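What I learned from asking people about headlines

30 July 2018

Hi again! Last month I promised you results from the headline survey, and I finally have them. We sent the same local news story to 2639 readers of the Lerum newsletter, half with a question as the headline and half with a plain statement, and then asked them what the story said.

I was sure the question version would do worse. (I find those headlines irritating, so I may have been hoping a little.) But the two groups remembered the main point about equally well. Where they split was on trust — people who got the question headline were more likely to say the reporter seemed unsure of the facts, even though every word below the headline was the same.

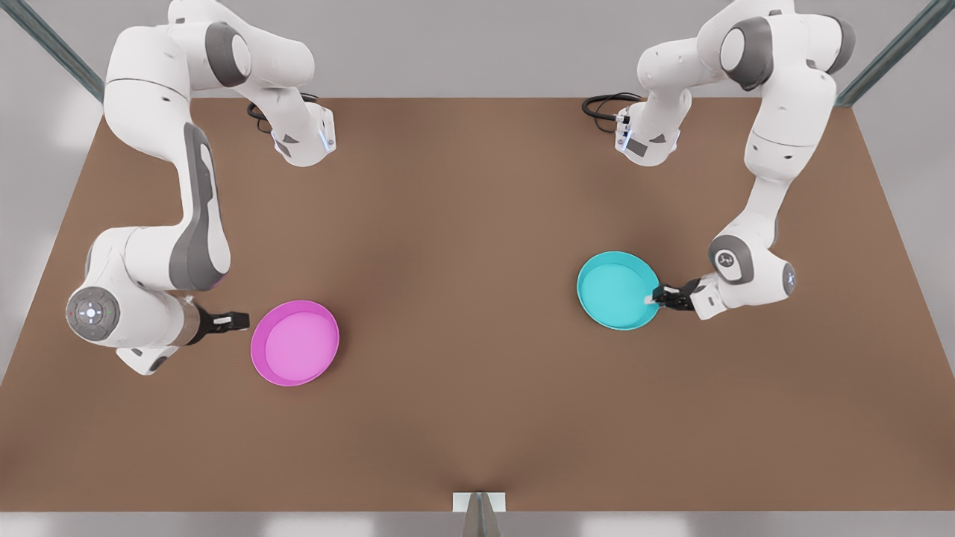

Two robot arms at a brown tabletop, computer rendering.

Now the part I'm still chewing on. We left a comment box at the end, and 171 people used it. Quite a few told us they had stopped reading after seven or eight lines, and one said she only reads the last paragraph of anything. So how much did the headline really matter to them? I can't tell from these data, and I'd love to run it again with a longer story.

The folks at Kolev have offered to help with the next round, which goes out in August. It takes 10 minutes to fill in, and you can do it on your phone. If you'd like to be in it, just reply to this email with the word "headline" and I'll add you to the list.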